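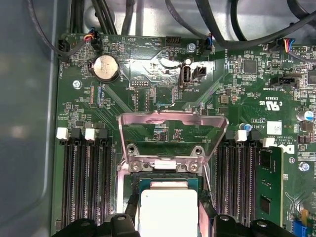 CPU socket with the load plate up and memory slots on both sides.

Drirari: a word list and note set for the insides of desktop towers

Hi! If you've ever stood over an open PC and said "the, um, the flappy metal thing," you're who I made this for. Drirari is a set of 4000 short notes on what people call the parts inside a desktop tower, where the parts sit, and what order they come out in when you strip one down to the board. It grew out of a text file I kept open while fixing hand-me-down towers at Jernora (we're a repair shop, mostly schools and small offices), and then Jennylyn Lumanlan started adding her words to it and they weren't my words at all. I say load plate, she says cage. I say drive cage, she says rack. So now there's a column for both.

What's in it

There are 6 files, all plain comma-separated text.

parts.csv has one row per kind of part, with our preferred name and every other name we've heard.
notes.csv is the big one, with all 4000 notes.
places.csv says where a part was found in a given case.
order.csv has the removal order, and the refit order if somebody wrote it down.
cases.csv lists the 46 towers, by our own shelf label only.
odd.csv is stuff that didn't fit anywhere (there's a lot about side panels).

A note looks like this:

case 31, socket, lever, "lift before plate, plate won't come up otherwise, don't lean on it"

Yes, people really do type like that with a screwdriver in the other hand. I've fixed spelling and left the rest alone.

Which way is up

This one bit us early, so please read it. Every position in places.csv is written for a tower lying on its side with the open face up, as seen by a person standing at the bench with the power supply nearest them. That puts the expansion slot covers on the left and the drive cage on the right in most of our cases. 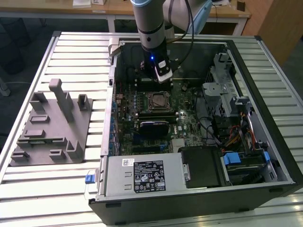
If you work with the tower standing on its feet, you'll have to turn everything a quarter in your head. Hinata Ikeda wrote a little lookup for that and it's at the bottom of places.csv, after the blank line. The blank line does trip up some spreadsheet programs, sorry, just delete it.

"Above" and "below" in the notes mean farther from you and nearer to you. If somebody meant height off the bench they should have written "over" or "under." I went back through and changed the ones I caught, but the early cases are still a mix.

Words we settled on

Socket is the part on the board, and processor is the part that goes in it. We had CPU meaning both for months!
Load plate is the metal frame that closes down over the processor.
Memory slot is the slot and memory module is the stick. An empty slot still gets a row.
Drive clip covers every plastic piece you squeeze to get a drive out, and blue ones get "blue" in the color column because that's what everyone at the bench shouts across the room.
Power supply is never just "supply." Marilou Dela Peña once spent a whole afternoon looking for a cable on that account. 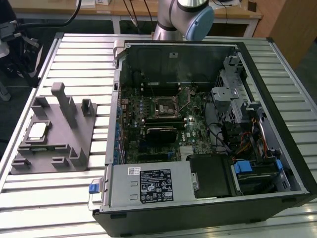
Hiyori Sakai
Maintainer, Drirari

Known problems

Cables are the weak spot. We write down the colors and the rough path, but a bundle that loops around a drive cage can be described five ways, and our notes do all five. If you need cable routing you can trust, I'd skip those rows (filter on "bundle").

The 46 cases lean heavily toward office towers with tool-free drive bays. There's hardly anything on small cases and nothing on laptops. Two of us wrote most of the notes, so expect our habits all over them.

order.csv has gaps for cases 12 through 17. Coffee. Moving on.

Changes

May: merged the Lollov shop's notes, renamed "heat sink" to "heatsink" throughout, split odd.csv out of notes.csv.
Before that: lots of small fixes I didn't log.

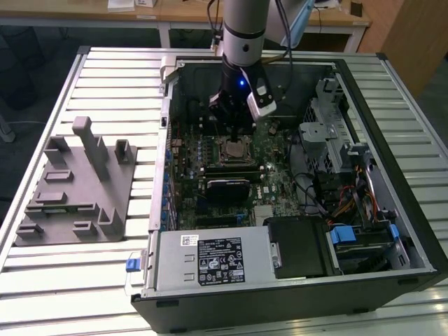

Tower on its side, processor in its socket, drive cage on the right, power supply along the bottom.

Using it

Take it, use it, change it. If you pass it on, please keep this file with it so the bit about which way is up travels along. Corrections can go to me or to Elmarie Nkosi, who looks after parts.csv. Tell us what you call the flappy metal thing, too, and we'll add a row.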